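Search this site Search Go

Home / About us

About Trinudeck

We write the part of a robot's software that decides what to do next. Other people build the arms, and they do it very well, and then they ask somebody like us why the arm has been standing in front of a cabinet for 70 seconds thinking.

The company began as a side project inside Hellwig, a contract engineering shop that made motion software for packaging lines. Packaging lines are a lovely place for a planner to grow up. Everything is bolted down, every box is the same box, and if a box is in the wrong place a light comes on and a person walks over. A few of us wondered how the same code would do in a kitchen. It did terribly, in ways we found interesting, and Hellwig was kind enough to let us leave and take the problem with us.

We are now 13 people in two rooms over a tile showroom in Fletarport. The showroom closes before we do. If you visit after that, use the side door and push harder than seems polite.

What we do

Our main product is Ravlow, a task and motion planner for arms that work around household things: doors, drawers, knobs, lids, handles that somebody designed for a hand. You give it a goal and a description of the room. It works out an order of steps, finds a path for each one, checks the path for collisions, and hands the result to your controller. When a step fails, it tries to say which step and why in words a tired person can read. We spent longer on the error messages than on the logo, and anyone who has seen the logo will believe this.

Around Ravlow there is a small pile of tools. There is a scene editor, a replay viewer, a checker that complains when a joint limit in your model makes no sense, and a batch runner that repeats one task with the furniture moved a little each time. The batch runner is the least glamorous thing we sell and the one customers write to us about.

Doors, mostly

If you had told us at Hellwig that we would spend this much of our lives on doors, we would have asked for more money. A door looks simple. It has one hinge and one way to go. But the arm has to pick a place to hold, and the hand has to follow a curve that the door chose, and the elbow has to be somewhere while this goes on. A grip that is perfect at the start of the swing can be hopeless halfway through. And once the door is open it is a large flat obstacle that was not there when you made the plan.

Microwaves add their own fun. The door is light, the space inside is small, and whatever you want is sitting in the middle of it. We test this kind of job in simulation long before we let it near anything with a warranty.
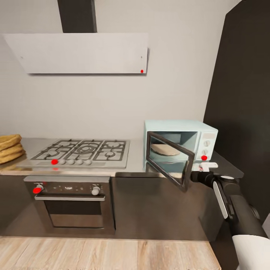

Simulated kitchen with the microwave door open, flatbread on the turntable, and the gripper at the door's lower corner.

A moment like that one is where planners earn their keep or don't. The hand is at the door and the food is inside, so the next question is whether to let go, how far to back off, and which way around the door edge to come in. Ravlow treats the release as a step of its own, with its own checks. Earlier versions thought of letting go as something that just happens between the real steps. We have a folder of replays from that period and we show it to new hires as a welcome.

How we work

We simulate first and we simulate a lot. The current regression set has 2219 runs, and all of them go before any release leaves the building. Most are dull by design. A drawer opens. A knob turns. A pan goes from one counter to another counter. Now and then a change that was meant to speed up drawers makes the arm afraid of stoves, and the dull runs catch it before you do.

We don't believe simulation is the world. Real hinges stick. Real handles have been wiped with something. Contact is the part every simulator gets a bit wrong, each in its own special way, so we keep a list of the known lies and test against the worst ones on hardware. The list ships with the product, in the docs, under "Known lies." A customer's lawyer once asked us to rename that section. We thought about it.

Every run writes a log, and every log can be played back at the exact state where things went bad. You can stop there, change one setting, and go again. That feature came from laziness. We were sick of waiting through 80 seconds of perfect behavior to watch two seconds of trouble.

What we don't do

We don't build robots. We don't do speech, faces or anything that winks. We don't do perception from scratch either: Ravlow takes object poses from whatever system you already have, and it will ask for how sure that system is about them. If the answer is "completely sure," it will ask again. You can turn this off. Please don't turn this off.

We also don't do demos on stage. We did one, in August, at a trade show, and the arm opened a cabinet beautifully and then closed it and then opened it again until the session ended. The applause was generous. The bug was a goal condition that flipped sign, and it is fixed.

Who uses it

Mostly university labs and small robot companies, plus a few large ones who would like us not to say so. Labs get a free license for teaching and research. Companies pay by the seat, and the price is on the pricing page where you can read it without giving us your phone number.

Support is done by the people who wrote the code, in turns. This keeps the code honest and the turns short. If you write in, attach the log. If you write in and say "it just stopped," we will write back and ask for the log.

Working here

We hire slowly and usually when something hurts. At the moment what hurts is collision checking for things that bend, such as cords, towels and bags, and bread if you hold it by one end. If you have opinions about any of these, send them along with some code you don't mind us reading. We don't do puzzle interviews. You will be shown a replay of a failed run and asked what you would look at first, and there is more than one good answer.

Coffee is free. The chairs are the ones Hellwig didn't want.

Page last updated 05/06/2022

Filed under: Company, Motion Planning, Simulation, Doors
13 shares | 2 comments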